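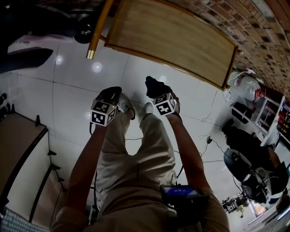 Call for participants: Parents of kids who can't stand bedtime

Every parenting book on my shelf promises a peaceful bedtime if you just follow the steps. I followed the steps. My daughter still got up for water, then for a different cup of water, then to report on the first cup. So when Emese Dobos asked me to help run a study on bedtime charts, I said I would, provided we were allowed to find out that they do nothing.

We are looking for 40 families in the Warham area with at least one child between three and seven. You'll get a chart, a sheet of stickers and a short notebook. For 30 nights you write down when lights went out, when the child was asleep as far as you could tell, and how many times somebody came back down the hall. Half the families start with the chart. The other half get theirs after the 30 nights are over and just keep the notebook until then.

Please don't sign up expecting a miracle. The makers of these charts like to quote happy parents, and I'm sure those parents exist. I would like to hear from the ones who stuck the thing on the fridge and forgot it by Thursday. 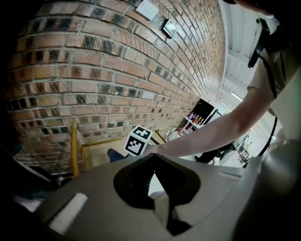

You can take part if you are a parent, grandparent or foster parent, as long as you're the one doing bedtime most nights. Shared custody is fine – tell us which nights are yours. We can't take children who are on sleep medication, and we can't give medical advice.

There are 2 visits, one at the start and one at the end, each under an hour. Bring the kids or don't. We pay for parking and give each family a grocery card after the second visit, whether the notebook is full or has juice on it.

Skipped nights are fine. Made-up nights are not, and Barnabás Kelemen, who handles the numbers, would much prefer a blank page.

To sign up, leave your name and a phone number with Lucero Grajales at the Ellar Family Center, Room 671, before June 13, 2022. Evening calls are OK, but maybe not at bedtime.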